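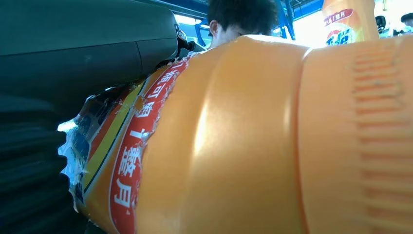 Runton hand on a large detergent bottle, seen through the Yagi wrist camera.

Runton Adaptive Hand with Yagi Wrist Camera

Sold as a pair by Nurnia
Ships assembled, with the camera bracket already fitted

We carry a fair number of hands and grippers, and most of them are good at the things in their own brochures. Small boxes, foam cubes, a nice dry can of soup. The Runton is the first one in a while that made the whole bench crew stop what they were doing and come over, and it did that with laundry detergent.

Big bottles are a pain for almost any hand. They're glossy, they bulge in the middle, the wall gives when you squeeze it, and the liquid inside keeps moving after the arm has stopped. Add a wrapped label that bunches up and you have a surface that changes every time you pick the thing up. So when Runton told us that wide household containers were what they had designed for, we bought the biggest orange ones we could find and got going.

What you get
Hand with jointed fingers and bolt-on tips
Ribbed sleeve, replaceable
Yagi wrist camera, bracket and cable
Mounting plate and 4 spare tip screws
Power supply, hex key, printed quick start

Basic numbers
Maximum opening: 78 mm at the tips, more if you let the fingers wrap
Close time, fully open to fully shut: under a second at the default setting
Force settings: 12 steps
Data and power: one combined cable through the wrist

How it holds

The fingers are linked joints that keep closing after first contact, so once the inner part touches the bottle the outer part goes on curling until it finds something to push against. You don't have to tell it the shape. On a round body it wraps, and on something flat it stays straighter and holds with the tips. I love watching this in slow motion, but it's just as fun at full speed!

The ribbed sections are the other half of it. They flex, they have plenty of grip on shiny plastic, and they put up with a lot of dragging. 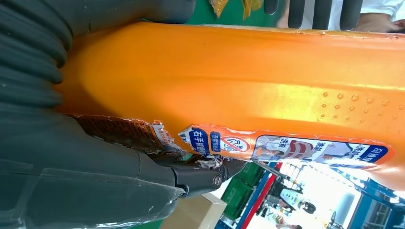 Force setting matters more than you'd expect. At step 12 the hand will happily dent a thin bottle and shove the label sideways, and paper labels suffer for it. Edges lift, corners tear, and the bits of paper stick to whatever is nearby. We ended up around the middle of the range for anything with liquid in it and only went higher for a fast swing. If your job is putting products back on a shelf looking nice, start low and work up one step at a time, and wipe the tips between runs.

Grip position matters too. Holding near one end works, but the far end wants to sag and you feel it in the wrist joint of the arm. Closer to the middle is kinder to everything. The handle side of a bottle is often the easiest place to start, and plenty of makers mold in a textured patch for human fingers that suits these ones nicely as well.

The Yagi camera

I wasn't sure about selling the camera as part of the set. Wrist cameras usually give you a wonderful view of the target right up to the moment you pick it up, then a wonderful view of nothing but the target. The Yagi has the same problem with very large objects (physics!), but it's wide enough to keep some of the room in view around the edges, and you can still see the finger joints and where they meet the load. For checking a grasp after closing, that's the view I want.

Bright overhead light is its weak point. Glossy plastic throws back a strong highlight, and far windows or ceiling panels wash out. Lock the exposure on the work surface before you start and most of the trouble goes away. Small label text is hit or miss; big lettering comes through fine, even sideways.

Setting it up

Bolt the plate to the arm, hang the hand on it, run the cable, and let it do its homing cycle with nothing between the fingers. Mitali Biswas on our bench had it going in 17 minutes the first time, including a hunt for the hex key. Leave slack in the cable at the wrist. We pulled a connector loose on our second afternoon by being too neat with the ties.
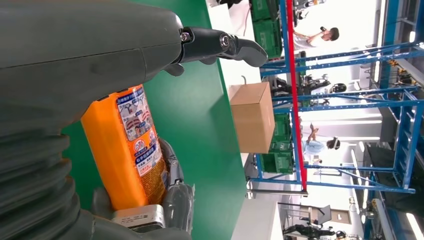 Can the hand stay closed on a load if the power goes out?
It holds position through a locking gear in the base, and there's a manual release under the rear cover so you can get the load out afterward. Support the object with your free hand before you turn the release.

Compared with the others we stock

Suction is still quicker for sealed cartons, and cheaper too. If cardboard boxes are all you move, get a cup and spend the difference on something else. A plain parallel gripper wins on repeatability with small machined parts, and it's easier to clean.

Where the Runton pulls ahead is the mixed bin. Going from a carton to a crate edge to a fat bottle with no tool change is a real treat, and we haven't found another hand at this price that does it as calmly. It's bulky, though. The housing takes up a lot of room on the approach side, so reaching into a narrow shelf takes planning, and in a deep crate you may have to come straight down from above.

Things I'd change: the release cover needs a tool, the sleeve collects dust in its folds, and the force steps are unevenly spaced near the bottom. Runton says a firmware update in May will sort out the last one.
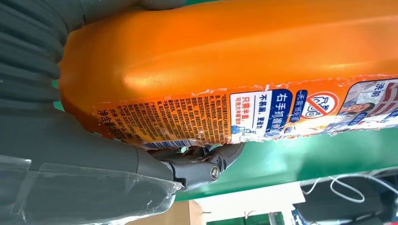 Deepak Shakya

I wrote most of these notes standing next to the arm, so if something is missing, write to the bench and I'll go try it. We've had requests for paint cans, bags of rice and a watering can so far, and the watering can was a blast.

A word on care. Wipe the tips and sleeve with a damp cloth after oily or soapy loads. Check the round bolts on the finger joints after the first few days of use and snug them if needed, but don't crank on them or the joints get stiff. If you work around leaky containers, wrapping the housing in clear film is cheap and easy to replace. Just keep it off the joints.

Spare sleeves and tips are kept in stock and go out in about two days. The mounting plate fits the common wrist patterns; for anything unusual, send us a drawing before ordering.

Also available: Runton hand without camera, Yagi camera and bracket only, sleeve and tip service kit.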